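Latifa Kettani
Saturday, June 28, 2025

A thread about my desk, because I promised my sister I will write it down when I start to clean it. I am starting to clean it.

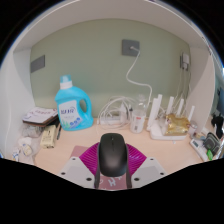 1/ I rent a desk place in a shared study hall. It is a small cubby with a wall at the back and a panel on each side. I have had it since November. I like it very much and I have treated it badly.

2/ The problem is simple. I carry things here from the bus and I do not carry them home again. A desk with sides is a very good place to forget things, as from the corridor they can't be seen.

3/ For example, the laundry detergent. The big blue bottle. I bought it on my way here one evening, I put it against the green wall, and I said to myself, tomorrow. That was many tomorrows ago. At home I was washing with the small travel packets.

4/ A woman who sits two places from me asked one time, very politely, if there is a washing machine in the building. There is not. I was ashamed for the whole afternoon.

5/ So, the rules I made for today. Everything comes off the desk or gets a reason to stay. I write the reason on a piece of paper. If I can't write it in one line, the thing goes home.

6/ The mouse: stays. I use it every day for my translation work. My reason was "my wrist hurts with the touchpad" and this fits in one line.

7/ It is a plain black mouse and I have no complaint about it. I cleaned the wheel with a dry cotton stick. Please do not use a wet one, I did this with my old mouse and then the wheel was scrolling only up.

8/ The detergent: goes home. I put it first in the bag so that I can't change my mind. It is heavy, so it is also a test of the bag.

9/ Now the papers. This is the part I was afraid of. The pile was on the left side and it had started to lean.

10/ I took the whole pile on my knees and I went through it from the top. I do not recommend to begin from the bottom, as I did in winter, because you find the old letters first and you become sad and stop.

11/ What was in it: printed pages from a job for Gittins, who sell garden furniture and have a manual of 53 pages. I translated it in spring. They paid me. I do not need the pages anymore and I have been guarding them like a passport.

12/ Also one letter from the study hall about the new price for the desk. It is 585 for the half year. I had read it and put it back in the pile, and afterwards I wrote to them to ask what is the new price. They answered very kindly. I apologize to them here.

13/ Also a recipe for lentil soup, printed two times. I don't know why two times. One is for my sister now.

14/ Also a warranty for a lamp that I gave away.

15/ My method for paper is three places: home, recycling, and "today." The "today" place must be empty before I leave. If it isn't empty I have to sit down again. I sat down again.

16/ Somebody will ask about scanning. I tried it. I have a folder on my computer named SCANS and it holds nearly 400 files, and the most of them are called "scan." I can't find anything there. For me a paper in a folder at home is better.

17/ The notebook stays until I finish it, then it goes to the shelf at home. Reason on my paper: "words I did not know." I write there each word I had to look up, with the sentence. Last week I added "grommet" and "to fray."

18/ I wiped the desk when it was free. Only warm water and a cloth, then a dry cloth. It is a light wood color and I had forgotten how light. There was a ring from a tea glass close to the front and it came off after the third time.

19/ About the panels. Mine are white and whitish, and they show every finger. I wiped them also, from up to down. The green wall at the back doesn't show anything, this is a wall with good character.

20/ A few people asked me in the spring which organizer I use. I had the Floltach tray, the flat one with two levels. I took it home in April. It is well made, but for me it was a second desk on top of the first desk, and I filled the both.

21/ My friend has the hanging pocket from Skuden and she is happy with it. It needs a panel with a thin edge and mine is too thick, so measure before you buy. I measured after.

22/ What I bought in the end is one cardboard box with a lid. It lives under the chair. At the end of the day, what is not the mouse or the notebook goes in the box. On Friday the box goes home with me, also when it has only one pen inside.

23/ I know that it sounds strict. I am not a strict person, please ask my sister. It works for me to have a rule that doesn't need thinking, because at six in the evening I don't think well.

24/ Someone wrote to me just now: "But where do you put your lunch?" In the kitchen, on the shelf for lunches, with my name on it. There was a time when I ate at the desk. The keyboard remembers this time.

25/ And another one asks if I will buy a mat for the mouse, the Witosel one with the soft part for the wrist. I tried it in the shop and my hand was lying too high. Maybe it is better for people with bigger hands. I will wait.

26/ The work took me one hour and a half, with one tea. I thought it would need the entire day and so I was avoiding it for weeks. I would like to remember this number next time.

27/ The recycling bin on our floor was full, so I carried the paper down to the big one next to the bicycles. If you go there, the lid is broken on the left side, hold it with your hand.

28/ Update from the bus: the bag survived. The detergent is on my knees. A small boy across from me is reading the label out loud to his grandmother and she is correcting him.

29/ Update from home: I opened the cupboard to put the bottle in its place and there was already one there. Full. So if somebody near me needs detergent, please write to me, I can bring it on Monday. But I will not leave it on the desk.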